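8th May – clothes folding, home site, notebook 3

Writing this up while it's fresh. Really good day on the clothes task, probably the best since we started going into people's homes. Iulian wants the Clonda numbers by tonight so they go first, and the rest is as it comes.

Total kept episodes for folding now 1,297. That is after Selamawit's pass through the older batches, where she pulled everything with a broken track in either hand. I was dreading that pass and it cost us less than I feared. The raw count before she started was 1,877, so we still have a stack of rejected ones on the Asfaw drive. Please don't delete those yet, I have an idea for them (see further down).

Setup

Two hand-held grippers, same pair as last time, yellow fingers, clocks synced before the first take and again after lunch. Sync drift at the lunch check was small enough that I didn't bother correcting it in the morning's files. Did the usual wave-both-hands start at the head of every episode so Sisov can line up the two streams. Sisov's auto-align caught all the morning starts except a couple where I waved too lazily. Big slow waves from now on, whole forearm!

Gebremedhin asked why we don't do all of this on the lab table, where the light is the same every time and you can reset in seconds. I get it, and for the first few hundred episodes the table was great. But the table policy fell apart the moment we gave it a bed. A mattress gives under the fingers, the sheet comes up with the garment, and the far leg of a pair of pants is suddenly a long reach away. I want the model to have seen all that mess early. A bedroom with clothes on racks, clothes in piles and clothes half under other clothes is a gift for this kind of work, and I'd happily take ten more like it.

Pants

Started with pants because they have the fewest ways to go wrong. Our order is still: lay flat, one leg over the other, waistband to hem, then once more. The laying flat is most of the episode. Etenesh has a lovely trick where she pinches the waistband at both corners and lets the legs fall out along the bed by themselves, then goes down and fixes only the leg that landed crooked. It takes two moves where I was taking five or six. I copied her for the second half and my times dropped right away.

Open question is whether we want both styles in the set. I say yes. Ayman is worried the model will average the two and do something silly in between, like grab one corner and then reach for the hem. He has a point, we saw exactly that with the towels in August. My suggestion is to tag the style in the episode notes so we can train with and without and settle it by looking. Tag words: "drop" for Etenesh's way, "drag" for mine.

Black clothes

Almost everything people own seems to be black! Bad for us in one way, the folds hardly show and the depth estimate goes soft in the middle of the garment. Good in another way, because a robot in a real house will meet black pants every single day. I tried nudging the exposure up between takes and it helped with the creases but washed out the window side of the room completely. Put it back. Better to leave exposure alone for a whole session and keep the files comparable.

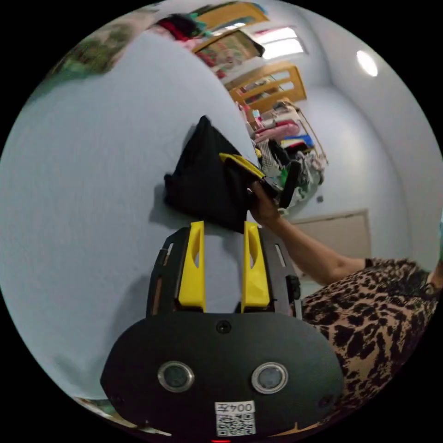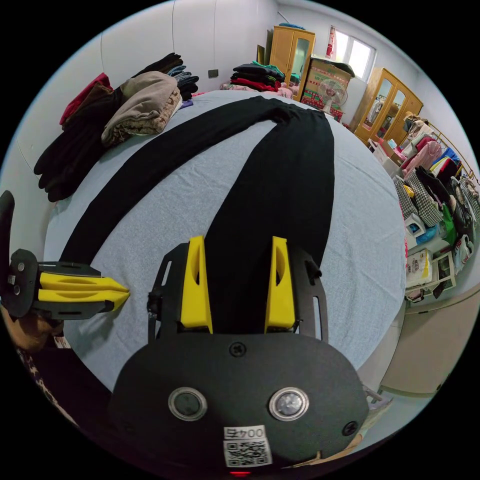 Grip notes. Thin knits slide out when you pinch only with the tips, so go deeper, until the cloth reaches the slot in the finger, then close. Thick waistbands are the opposite, a deep pinch jams and you end up lifting the whole thing off the bed by accident. I had both happen within a few minutes of each other. Keeping the takes where I dropped it and picked it up again, as long as the recovery is clean. Recoveries are gold. The table model never learned to try twice because we'd never shown it anyone trying twice.

One thing I keep doing wrong: bringing a bare hand in to sort out a sleeve in the middle of an episode. It feels so natural that I only notice when I play it back. If the hand goes in, stop, mark the episode as bad and begin again. Between episodes, use hands as much as you like, that's what the reset is for.

Resets

Resets are eating us alive, though less than last week. I tried to keep them to 15 seconds and mostly managed when Etenesh and I took turns, one folding and one getting the next garment ready. Working alone it was far longer. Shaking a shirt out and dropping it gives a nicer spread of starting shapes than placing it, and it's faster too. So drop it, and resist the urge to tidy the drop. I caught myself straightening collars before pressing start, which makes every episode a tiny bit easier than real life.

Would like somebody to check how varied our starting shapes really are. Jarnenance has that clustering script from the dishes task, and it should run on first frames without much change. Ayman, is it still in the shared folder or did it move?

The rejected episodes

My idea for the old rejects: plenty of them were thrown out for a bad track in one hand only, and the video itself is fine. They are no use for learning motions but they could be perfectly good for the "is it folded yet" classifier, which needs only the last few seconds and a label. Up to 200 of them look usable to me from a quick skim. Selamawit thinks I'm optimistic, and she has looked at them a lot harder than I have, so we'll go through a sample together before I promise Iulian anything.

Also tried the current classifier on this morning's files just for fun. It was very happy with neat folds and equally happy with a pair of pants rolled into a lump at the foot of the bed. So yes, it needs the extra data. I laughed, but it did explain a few strange scores from last month.

To do

Re-record the lazy wave starts or align them by hand, whichever is quicker.
Add the drop and drag tags to today's notes before I forget who did which.
New finger pads for the right gripper, the left ones are holding up well.
Charge both spare packs overnight. Second spare was at half when we got there, my fault.
Ask Gebremedhin if he'd come along for a session. I think an hour with a fitted sheet would win him over.
Hoodies next. Etenesh wants hoods folded in first, I'd leave them for last. Record some of each and tag.

Upload to Clonda started before dinner, still going as I write. Morning files are through, the afternoon ones are in the queue behind Ayman's dishes batch.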